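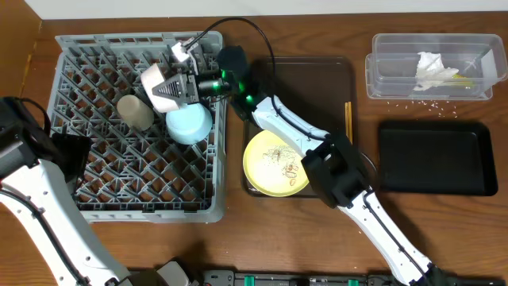 Sulastri Halim has sold other people's unwanted crockery for 14 years, and she would like it known that she never set out to like any of it.

"I wanted to do books," she says. "The books man wouldn't give up his pitch. He had a chair there and everything."

So cups it was. Her shop, Jetosico, is down a side street behind the bus station, between a locksmith and a place that has been about to become a bakery for as long as anyone can remember. She opens at ten, or when the kettle has boiled, whichever is later. At the last stocktake, in May, she had 3,621 pieces, most of them single. She doesn't care for sets.

"A set is a worry. You break one and you've got five reminders. With odd cups you break one and you've got a bit more room."

This is a bold line from someone who makes her living selling replacements. A good part of her trade is people hunting for the one saucer that will make a dinner service whole again, and she does help them, though she lets them know what she thinks. One customer, Primo Sala, spent two years looking for a Vallura gravy boat to match his mother's plates. Halim found it in a box from a house clearance and rang him the same evening.

"He came in, turned it over, paid me 22 pounds and told me he doesn't eat gravy," she says. "I've thought about that a lot."

I ask what sells. Small bowls, apparently, and anything you could put an egg in. Teapots don't, unless they have lost the lid, in which case somebody wants them for a plant. Large platters come in every January and go out again just before Christmas - she suspects some of them are the same platters.

On the matter of chips she is strict. A chip on the foot is fine. A chip on the rim goes in the box by the door, where everything is free and people still try to haggle. Glued handles she won't touch. "You're holding hot tea over your own lap and trusting a stranger's patience."

Her own kitchen, she admits, has four mugs in it. Two are from a garage. Her partner, Sandro Melis, once brought home a hand-painted one as a birthday present and she had priced it before she'd thanked him.

"He asked what I'd put on it and I said six pounds. He'd paid nine." She straightens a stack of saucers that was straight already. "It's a nice mug, though. I keep pens in it."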